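Paper bags and the 80 cents I keep paying

18 Apr 2025

The Vieira market at the end of my street stopped giving out plastic bags last May, and I was told I would feel good about it. I'm still waiting. What I feel is a charge of 18 cents for a paper bag that splits before I reach the corner, or 80 cents for the "heritage" one with handles.

I've kept the receipts. In 3 months I bought 92 bags, and I own a perfectly good tote that lives on a hook by the door, where it does no good to anyone. So yes, part of this is on me. But the sign over the register says the switch "saves the planet one trip at a time," and I would like to see somebody's math.

Old newspaper gets a free pass in these arguments too. People wrap things in it and call it reuse, and maybe it is. It still has to go somewhere afterward.
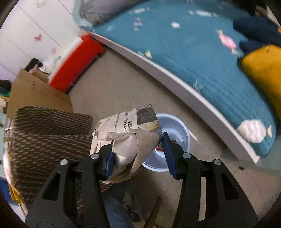

A reader who signs as Otdale wrote back that newspaper at least had one job before it became wrapping, and that a store bag never gets even that. Fair enough. I'd give newspaper the edge. I still don't think it earns the halo.

What bugs me more is the sorting. My town takes paper, except when it's greasy, or coated, or has a window in it. The flyer from Delavton, our hauler, runs to both sides of the page and I've read it twice. Bread bags with the shiny lining? It doesn't say. I called, got a recording, and put them in the trash.

My guess is that most of us would do fine with less wrapping to begin with — and that no store is going to put that on a sign.

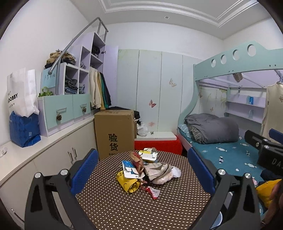 Paper, plastic and polka dots.

I'm moving the tote to the car. I said that in the fall too.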